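Nirneo Hilfeforum > Werkstatt und Arbeitsplatz > Tische und Ablagen

Weiße Klötze auf hellem Tisch kaum zu erkennen – schwarze Platte, grüne Rückwand?

Gestellt am Mittwoch, 17. Juni 2026
3528 Aufrufe

kantenholz_sued
Mitglied

Hallo zusammen, ich hoffe, ich bin hier in der richtigen Ecke gelandet. Ich richte mir gerade einen Tisch ein, an dem ich kleine weiße Klötze und ein paar kurze Zapfen sortiere und zusammenstecke. Die Platte ist 167 cm lang und 95 cm tief, ein altes helles Möbel, das mir an sich sehr lieb ist, nur sieht man darauf leider fast nichts. Weiß auf Beige, und abends unter der Lampe verschwimmt mir alles. Auf einige der Klötze kommen außerdem noch schwarz-weiße Marker, die man auch von der Seite gut sehen soll.

Jetzt überlege ich, die Platte schwarz zu machen und dahinter etwas Grünes aufzuhängen. Ist das zu viel des Guten? Und worin bewahrt ihr die Teile während der Arbeit auf? Bei mir liegen sie einfach herum, und wenn ich einen Klotz hochkant stelle und an den Tisch komme, fällt er um und reißt gern den Nachbarn mit. Eine Schale mit Rand hätte ich, die ist aber auch weiß. Ich würde mich über Erfahrungen freuen, gern auch ausführliche, ich habe bis Juli Zeit.

3 Antworten

schraubglas
Mitglied

Schwarz streichen, fertig. Ich habe den Mattlack von Brenarix genommen, zwei Schichten mit der Rolle. Glänzenden würde ich nicht kaufen, da spiegelt sich die Lampe drin. Zum Grün kann ich nichts sagen, bei mir ist hinten die Wand.

drei_stuehle
Mitglied

Ich würde erst mal gar nicht streichen, wenn dir das Möbel am Herzen liegt! Bei Van Wyk gibt es schwarze Auflagen als Meterware, die legst du drüber, schneidest sie mit dem Cuttermesser zurecht und klebst sie an der Unterkante mit ein paar Streifen Band fest. Wenn es dir nicht gefällt, kommt sie wieder runter. Man sieht darauf allerdings jeden Krümel und jedes Staubkorn, da muss man öfter mit dem feuchten Tuch drüber (ich mache es inzwischen abends, bevor ich das Licht ausmache, und habe mich daran gewöhnt).

Gegen das Umfallen habe ich früher Knete unter die Klötze gedrückt. Hat gehalten, aber danach klebte alles, also eher nicht nachmachen.

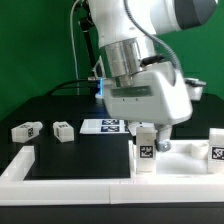
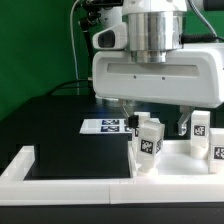 Weiße Klötze, schwarzer Tisch, grüner Hintergrund

leimtopf_und_lineal
Themenpate für Tische und Ablagen

Liebe Fragestellerin oder lieber Fragesteller, zu viel des Guten ist das ganz bestimmt nicht, ich mag die Zusammenstellung sogar sehr gern. Auf den beiden Fotos sieht man ja, wie deutlich sich Weiß gegen die schwarze Tischplatte absetzt. Das Grün hinten hebt sich außerdem vom Schwarz ab, sodass man immer weiß, wo der Tisch aufhört. Bei einem schwarzen Tisch vor einer dunklen Wand ging mir das früher ständig verloren, und ich habe mehr als einmal etwas über die hintere Kante geschoben und dann darunter gesucht.

Zur Schale: Nimm ruhig die weiße. Ich hatte anfangs dieselben Bedenken wie du, aber der Rand zeichnet sich auf dem Schwarz gut ab, und man gewöhnt sich schnell daran, wo drinnen und draußen ist. Auf dem ersten Foto steht ein Klotz hochkant in so einer weißen Schale, mit dem schwarz-weißen Marker auf der Vorderseite, und daneben ein kurzer runder Zapfen. Wenn du die Teile innen trotzdem schlecht erkennst, leg ein zugeschnittenes Stück schwarzen Karton auf den Boden der Schale. Der hohe Rand verhindert das Umkippen natürlich nicht, aber was fällt, bleibt wenigstens beisammen und rollt dir nicht vom Tisch. Die hohen Klötze würde ich mit etwas Abstand zueinander stellen, gut einen Finger breit, dann reißt auch keiner den anderen mit.

Für den Hintergrund habe ich den grünen Stoff von Nullimgate, an einer Gardinenstange aufgehängt und unten mit einer Leiste beschwert. Bügel ihn vorher, die Falten vom Versand hängen sich nach meiner Erfahrung nicht aus! Und häng ihn ein Stück breiter als die Platte, bei deinen 167 cm also lieber mit etwas Zugabe an beiden Seiten. Sonst guckt man beim Arbeiten links und rechts doch wieder auf die Tapete.

Was das Streichen angeht, schließe ich mich der Antwort mit der Auflage an. Probier es damit ein paar Wochen, und wenn du danach noch streichen möchtest, schleif die Platte vorher gründlich an und lass ihr nach der letzten Schicht ein paar Tage Ruhe. Bei den Markern achte bitte darauf, dass sie glatt aufgeklebt sind und die Ecken nicht hochstehen, ich streiche sie immer mit der Kante eines Lineals von der Mitte nach außen fest. Schreib gern noch mal, wofür du dich entschieden hast.

War diese Antwort hilfreich? Ja / Nein
Beitrag melden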